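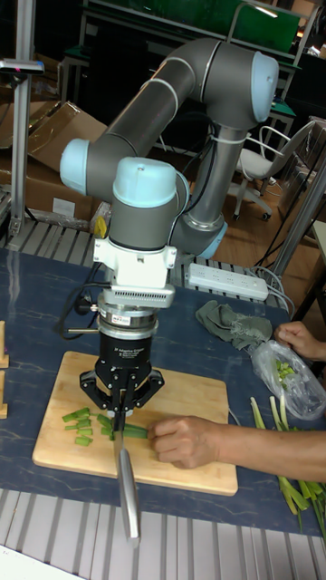 Green onions being cut on a wooden board, with a clear plastic bag for the chopped pieces.

Chopping green onions

By Štěpánka Kolář
Published February

Chopping green onions is one of the first small jobs most people learn in a kitchen, and one they go on doing for the rest of their lives, usually while something else is already heating on the stove. The green onion (also called the scallion or, in some families, simply the "salad onion") is a young or non-bulbing member of the onion family, sold whole with its white base and long hollow green leaves still attached. Nearly all of it can be eaten. The cut pieces go into soups, omelets, noodles, dips, potato salad and a great many other dishes, and they keep well enough in the freezer that plenty of home cooks like to chop a large amount in one sitting and be done with it.

Parts of the stalk

The pale lower end is the firmest part and has the strongest onion taste. It holds up to a hot pan and is often cooked first, along with garlic or ginger if the recipe calls for them. The middle, where white fades into light green, is tender and mild and can go either way. The dark green tops are thin-walled and grassy, and they lose their color quickly over heat, so many cooks save them for the very end or scatter them raw over the bowl.

The little beard of roots at the bottom is trimmed away. Some people stand the rooted ends in a glass of water on the windowsill, where they will put up new leaves in a matter of days, and it is a cheerful thing to have by the sink in winter, even if the second growth never tastes quite as good as the first!

Preparation

Green onions are rinsed under cold water, with a bit of extra attention to the place where the leaves fork, as soil likes to settle there. Any slimy outer layer is peeled off and thrown out. The stalks are then patted dry. It is tempting to skip this last part when supper is running behind, but damp onions slide around under the hand and the cut pieces stick to the knife, to the board and to one another.

The stalks are laid side by side with the white ends lined up. A small handful at a time is plenty. Beginners often try to cut the whole bundle at once and end up with the outer stalks rolling away.

Holding and cutting

One hand keeps the stalks pressed flat against the board, with the fingers curled so that the tips are tucked back from the blade. This hand moves along the stalk as the cutting goes on, always staying a little behind the edge. A sharp knife matters a good deal, for a dull one crushes the hollow leaves and leaves them joined in a chain, like paper dolls, which then have to be pulled apart by hand.

The finished pieces are best left to gather in a pile on one side of the board, with the uncut length on the other.
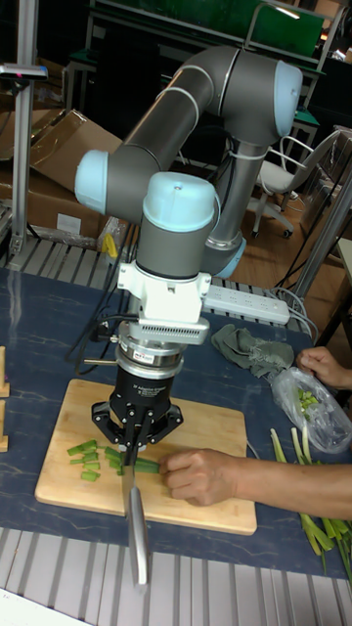 Common cuts

Rings. Thin straight slices, made across the stalk, are the usual garnish for soup and baked potatoes.

Short lengths. Small cylinders, somewhat longer than rings, keep their shape in stir-fries, fried rice and savory pancakes. They are also the handiest size for freezing.

Slanted slices. Cutting at an angle gives long ovals that look pretty on a platter of fish or cold chicken.

Threads. The stalk is cut into finger-long sections, split down the middle and sliced very finely lengthwise. Dropped into ice water, the threads curl up on themselves.

Bagging and freezing

Chopped pieces can be moved straight from the board into a clear plastic bag. The work goes much faster with a second pair of hands, one person minding the stalks and the other holding the bag open, and in my own family this was always the job given to whichever child was hanging around the kitchen. A person working alone can fold the top of the bag down over a wide jar, which keeps the mouth open well enough.

For the refrigerator, a folded paper towel is slipped into the bag to take up moisture, and the pieces are used within a few days. For the freezer, the onions should be as dry as possible. They are spread in a thin layer, the air is pressed out, and the bag is laid flat. Once frozen, a corner of the sheet can be snapped off and dropped into the pot without thawing. The texture turns soft, so frozen pieces belong in cooked dishes and are a bit sad on a salad.

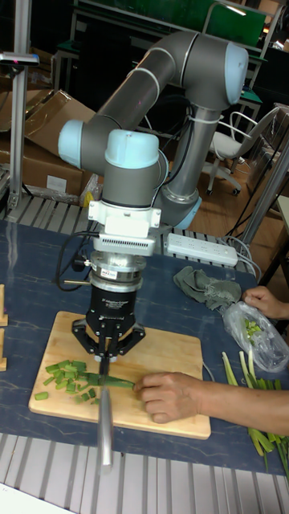

CATEGORY: BOARDS AND WORK SURFACES

A wooden board is kind to the knife and gives a little under it, though it does take on the smell of onion. Rubbing the surface with coarse salt and half a lemon, then rinsing and drying it upright, takes care of most of that. A kitchen cloth kept nearby is useful for wiping fingers and blade between handfuls.

Related articles
Chives
Keeping a kitchen knife sharp
Leeks, washing of
Savory pancakes
Freezing fresh herbs

Last updated in February, 9:22 a.m.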